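March, evening

Back at Volusstead for the third week. I got in before eight and the glove session was already booked, so I took the desk by the window and did paperwork first. Total is now 762 demonstrations, of which I would keep most. The target for this batch is 918. Marjan Pakzad thinks we can get there before the end of the month if the thumb behaves.

The thumb did not behave in the morning. When I closed my own thumb against my first finger, the robot's came across too low and slid under the knuckle. I redid the calibration twice. Open hand, flat hand, fist, pinch, open hand again. The second time I held each pose longer and that fixed most of it. I should write on the sheet that people need to hold the poses longer than it asks. New operators rush it, and I did too at first.

We did the pick and place from ten until lunch. The task is dull. Reach over, close on the box, lift, move it to the other side, put it down, back to the start position. I find that if I watch my own hand I do it badly, and if I watch the robot's hand I do it well enough. There is a small delay and I have stopped noticing it unless I am tired. After an hour my shoulder hurts from holding the arm out. Marjan says to rest the elbow between runs. I forget.

In the afternoon we tried teaching by hand instead. You put the arm in the soft mode, take hold of it above the wrist and push it through the motion. It is heavier than it should be near the top of the reach and I could not get a smooth path. Threw out the first nine. Marjan did a few and hers were better, she stands closer and moves from the legs. We agreed that hand guiding is fine for the arm and no good for the fingers, because you can't move four fingers and a thumb with the two hands you have and also hold up the forearm.

Ñahui called at three about the Dresitz files. The timestamps on run 2702 don't line up with the glove data and they want it recorded over. I said I would do it tomorrow. Also Clumon has still not sent the spare cables.
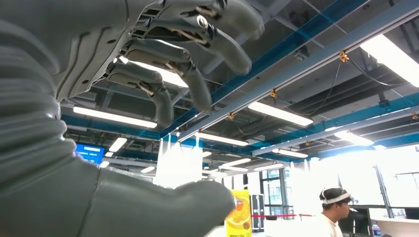 Last hour was finger shapes only, glove on, palm up, no lifting. I wanted relaxed curls, since everything recorded so far is either fully open or clamped shut. I let my fingers hang and tried not to think about them. The robot's four fingers hung in much the same way, each one bent a bit differently, with the thumb stretched out long next to the yellow box with the orange on it. That looks closer to a real hand at rest than anything in the earlier runs, and I would like 2 full sets of it. The lowest finger curls more than mine does. I'll ask Marjan whether that is the mapping or me.

Home late. Soup and bread. Wrist is sore on the outside, put ice on it. Bring the other glove liner tomorrow, and redo 2702 before anything else.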